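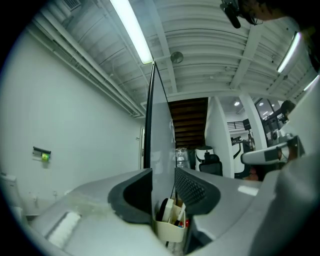

Usman Ansari wrote under my last post that a sore spot under the magnet usually means the magnet is too strong, and that I should stop wearing the processor until somebody looks at it. OK, but how long is "until"? I got my cochlear implant at Pladthorpe and was switched on 3 weeks ago, and the next audiology slot they could give me is at the end of January. I can't go that long without sound, I just started making out my sister on the phone!

The skin is pink where the headpiece sits and feels tender by dinnertime. It isn't broken or oozing or anything. My hair is growing back in underneath (they shaved a strip), and the whole thing itches like crazy. Does everybody get this? Can I swap the magnet myself? There was a spare one in the kit and I have no idea if it's weaker or stronger.

posted by dristham, Jan 18, 2019

Arain
Call them and say the words "red skin under the magnet." Don't wait for your slot. I did the same thing as you, sat on it being polite, and when I finally called they got me in within 4 days. My audiologist pressed a fingertip on the spot to see if it went pale and came back, then dropped me down one magnet strength. The soreness was gone by the weekend.

Until you talk to them, take it off for a while every few hours, and off completely at night if you've been sleeping in it (I was, oops). If the pink hasn't faded by morning, or the skin gets puffy or opens up, leave it off and call that same day. I wouldn't mess with the spare. On mine the strength was a tiny number on the back, and the spare was the stronger one, so you could easily make it worse.

About the hair: mine was shaved too, and once it filled in I needed to go back up a size. So hang on to whatever they take out, or ask if you can.

tinhat_marge
Mine itched for months, it's the nerves waking up. You get used to it

Nokero
I'd go easy on "you get used to it." The itch, sure. Tender by dinner is a fit problem and they can fix it. There are soft pads that stick on the underside of the headpiece, ask if yours takes one. It did make my coil fall off a lot more, mostly getting in and out of the car.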